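Review: the Ruotsalainen two-handed home helper, after 21 days of chores
Posted 2026-08-14 by Ashton Maihi

The Ruotsalainen costs $2,439 before you buy the stand, and you will be buying the stand. For that money you get a pair of arms, two sets of fingers, and an app that asks how your day went. I ran it in my workshop, which doubles as the laundry room, and gave it the jobs I like least: folding, wiping down, and putting small parts back in the right drawer.

Let's start with cloth, the thing every one of these machines is sold on and the thing every one of them hates. A towel went fine. It found two corners, brought them together, gave the fold a pat and moved on to the next one. It took about 9 minutes to do four hand towels, and I could have gone and made a sandwich in that time, so I did. Shirts were another matter. Anything with sleeves got rolled into a sort of burrito and set down with great care.

Rags are worse than shirts. A rag has no proper shape to begin with, so there is no right answer for the software to aim at. My old Brorner, a one-armed thing I reviewed last October, simply refused them. The Ruotsalainen is more ambitious. It will pick one up, think, put it down, and pick it up again by what it believes is a better corner. 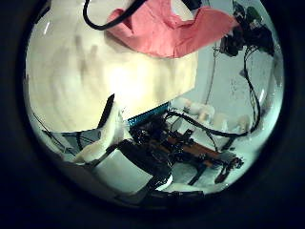

Pink cloth, loose cables and pale fingers, as seen from the wrist.

Cables are the other sore spot. A person clearing a bench lifts a wire out of the way without noticing they've done it. The Ruotsalainen treats every wire as a possible snake. If one hangs between the fingers and the job, it stops and waits for you to come over, and the app plays a small sad chime. You can turn off the chime. You can't turn off the waiting.

Hard objects are where it earns some of its keep. Screwdrivers, jar lids, mugs, tape rolls: all good. Sorting hardware into drawers was slow but I found very few mistakes, and it never got bored and started putting washers in with the nuts, a habit I can't seem to shake myself.

Wiping is half a success. Flat surfaces come out clean in the middle. Edges and corners it regards as somebody else's department.

Setup took most of an afternoon. The printed guide is thin, and step six tells you to see step eight, which tells you to see the website. Support was quick, though. Rosário Serrano on their help desk got me through calibration over the phone and didn't laugh when I said I'd bolted the left arm on the right.

Spare fingertips are $403 a set. I have already worn a groove in one.

Should you buy it? If you run a small shop with a lot of bins and a lot of patience, maybe. If you want your laundry done, keep doing your laundry. I'll try it again after the next software update, which is supposed to cover sleeves.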